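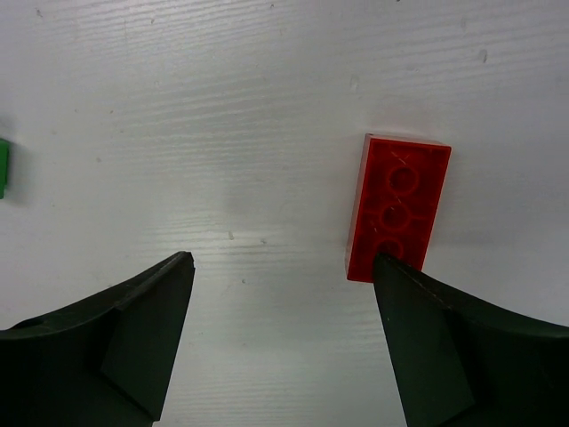 How often does a company need to rewrite its strategy? Most firms of a normal size need a full rewrite every few years and a proper review every quarter. The Astent planning pack is made for the second job. It can also be used for the first, but it takes longer and you will want the extra sessions described further down.

Search this site Enter product or keyword Go

Astent Planning Pack

Supplied by Zundale
Price: £1323 plus VAT
Page updated July 2025

Astent is a set of printed and digital materials for running a rolling strategy review inside your own company, without a consultant in the room. It is meant for firms that already have a strategy of some kind, usually a document written for the board or the bank, and want to find out which parts of it still hold.

The pack is built on assumptions. Every strategy rests on a number of things the firm believes to be true: that a customer will keep buying, that a supplier's price will stay within a certain range, that a new rule will or won't come in, that a skill can be hired locally. These are rarely written down. The first part of Astent gets them on paper, each with a person's name against it and a date when it will be looked at again.

The second part is the review itself. Each assumption is marked as holding, weakening or gone. If it has gone, the group works out which decisions depended on it and whether those need to change now or can wait for the next budget. We have kept the scoring simple. Earlier versions used a weighted scale and users spent most of the meeting arguing over the weights.

What you get

The handbook, 68 pages, spiral bound, with a PDF copy
A set of assumption cards and blank spares
Session plans for nine meetings
The register, as a spreadsheet that opens in any common office program
A short guide for the chair
One year of email support

The spreadsheet is not locked. You can add columns, change the headings or copy it into your own system. If you alter the formulas on the summary sheet we can't always help you put them back, so keep a clean copy somewhere.

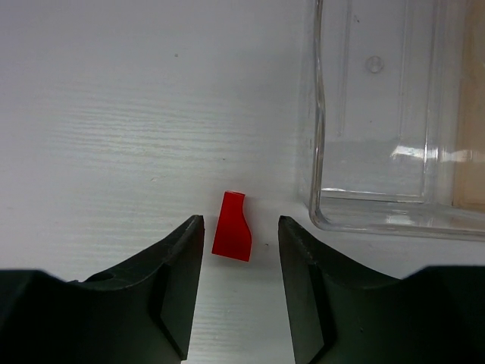 Csenge Illés wrote to us in May to say that her firm had got through the first meeting easily enough but stalled at the second, because the directors kept adding new assumptions instead of testing the old ones. Her suggestion was to close the list after the first meeting and keep a separate sheet for late additions, to be opened only at the next quarter. We have tried this with other customers and it works well. The current edition of the handbook has the late sheet printed at the back, and the chair's guide says when to use it.

Who should be in the room

Astent works with a group of up to nine people. Above that the discussion slows down and some of those present stop contributing. The group should include whoever runs operations, whoever runs finance and at least one person who speaks to customers most days. The managing director should attend but should not chair. In a small firm this may be awkward, and the chair's guide has a page on it.

People who join halfway through the year can be brought in without starting again. Give them the register and the notes from the last meeting, and have them take over one or two assumptions from someone else.

How long it takes

Each meeting is planned for a morning. The first takes the longest. Allow time between the first and second for people to go away and check facts, as a good many assumptions can be settled with a phone call or a look at the sales figures. After that, a quarterly meeting is enough for most firms. If your market moves quickly, or you are partway through a merger, you may prefer to meet monthly for a while.

For a full rewrite, use all the session plans in order. For a review only, start at the third plan and skip the one on long-range scenarios unless your board has asked for it.

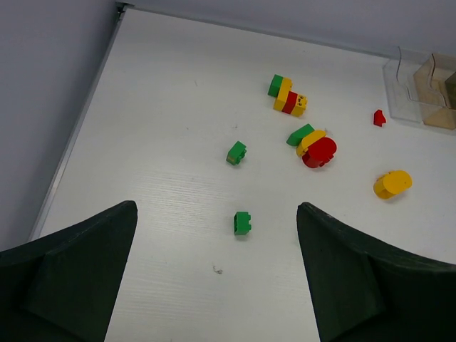 The scenario session is the part that customers most often leave out and then come back to. It asks the group to take two or three assumptions and suppose that all of them fail in the same year. You are not asked to forecast anything. The purpose is to see which commitments would be hard to get out of, such as leases, long supply contracts and loans with covenants, and to note the dates on which each could next be changed. A firm that knows its break dates has more room than one that has to look them up in a hurry.

Astent or Manzano?

Manzano is our larger package and includes visits from one of our advisers. It suits groups with several divisions, where each has its own plan and the plans need to be brought together. If you have a single site or a single management team, Astent will do. You can move up to Manzano later and the price of the Astent pack is taken off, provided you do so within a year of buying.

Galta, the older card set, is no longer sold. Galta cards can be used with the Astent register, but the numbering is different and you will need the conversion table, which we send free on request.

Ordering and returns

Orders are taken by email or through the order form. We invoice on dispatch. An unopened pack can be returned within thirty days for a full refund. The licence covers one company, including its subsidiaries, and you may print further copies of any sheet for use inside it. Consultants who want to use the pack with their own clients need a different licence, so please ask before ordering.

Comments

Paul T
Does the register work if two people have it open at once? We tend to fill ours in during the meeting.

Zundale
It does if your office program allows shared editing. Otherwise let one person type.

Morwenna
Used this for three quarters now. The meetings are shorter than our old away days and we leave with dates. The cards could be on thicker stock.

R. Ashdown
I would like to see more on pricing assumptions. The handbook covers costs well but pricing gets a page and a half.

This site uses cookies to remember your basket and to count visits. Accept Manage settings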